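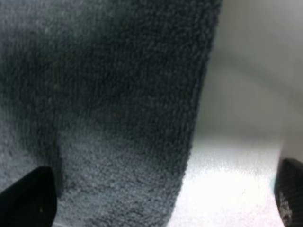 Cosimo Marchetti reckoned they'd have us out by March. He said it over the noise of the dryers, and Irena told him to keep his voice down.

Vevham Linen had put the arms in on the towel line, 2 to a bench. Before that there were five of us folding. Now three of us stood behind a yellow rail and took whatever the arms gave up on, mostly grey bath towels from the motels.

I used to do 200 before smoko and talk the whole way through. Behind the rail you had to watch the light. When it went orange you reached in, shook the towel out and laid it flat again.

"You miss it?" Irena asked me.

I said my wrists didn't. She laughed and looked over at the bench by the window, where her stool still was.

The light went orange. Cosimo got there first.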